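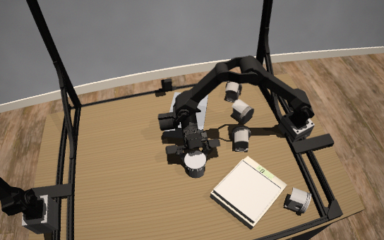
An arm over one of the canisters in Isgate's simulated weighing station. The two-arm bench is up for a budget vote in June.

Isgate Puts Off Robot Purchase, Buys a Cart

TRIVTHORPE – The packing firm Isgate has decided to spend another quarter thinking about robots before paying for any. It has approved $2,712 to help it think.

The money covers simulation time, a site visit by an electrician and one rolling cart. The cart was requested separately, by the packing floor, two budgets ago. It is the only item on the sheet that will definitely arrive.

At issue is a weighing station. Isgate fills canisters with loose tea and spice blends for other people's labels, and a sample from each batch is checked on a digital scale before the pallet goes out. The job is done by hand at a bench near the loading door. Management would like it done by a pair of arms mounted on either side of a table, with the scale and the canisters between them.

Sorin Leka runs operations and has been asking for the station since last summer. His first proposal was a single page and left out installation. His second ran to 25 pages and left out the table.

"I assumed we had a table," Leka told the budget meeting. "We have a lot of tables."

They do not, as it happens, have one that fits. Both suppliers in the running want the arms fixed to a rigid frame, and both sell the frame separately. The bid from Ansari includes grippers but charges extra for training. Flurkton includes training but lists the grippers under "optional accessories," a category that also includes a dust cover.

Halldóra Norðdahl, the firm's finance manager, read that line aloud twice.

The company has been trying the layout out on a computer instead, moving the scale and canisters to different spots on a virtual tabletop to learn what the arms can comfortably reach. Canisters are set out standing and lying down. Leka insisted on the second kind, having worked the real bench, where they roll.
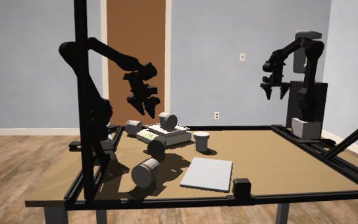 What the trials are meant to settle is whether Isgate needs both arms. One arm would bring the quote down by a good deal less than half, given that the frame, the wiring and the service plan cost the same either way. Leka's case for the second is that a canister lying the wrong way around may have to be passed from one gripper to the other before it can be set on the scale. Norðdahl's case against it is that a person could stand the canister up.

Leka countered that if a person is going to be there anyway, the company may as well keep the present arrangement. There was a pause in which he seemed to hear what he had said.

The larger worry is what comes after the purchase. Neither bid covers replacement gripper fingers past the first year, and neither says what happens when Isgate changes its packaging, as it does whenever a customer discovers a new shape of lid. Norðdahl wants a yearly figure for upkeep before she puts anything to a vote. She has asked for the same figure for the forklift and is still waiting.

Floor staff were shown the simulation over lunch. Questions concerned where the bench would go, who would be called when it stopped, and whether the green-screened scale was the same model as the current one, which has a sticky button. Leka said the scale was a stand-in and that any real one would be priced later. This added a line to the budget.

Under the plan now agreed, the arms would be leased for a trial period before any purchase, with the table and frame bought outright. If the trial falls through, Isgate will own a very sturdy table. Packing has already put in for it.

Both suppliers have been asked to resubmit on a single shared form, drawn up by Norðdahl, with no section for accessories. Ansari has confirmed it will do so. Flurkton has asked whether the form could be made longer.

The vote is set for June. The cart has been ordered in gray.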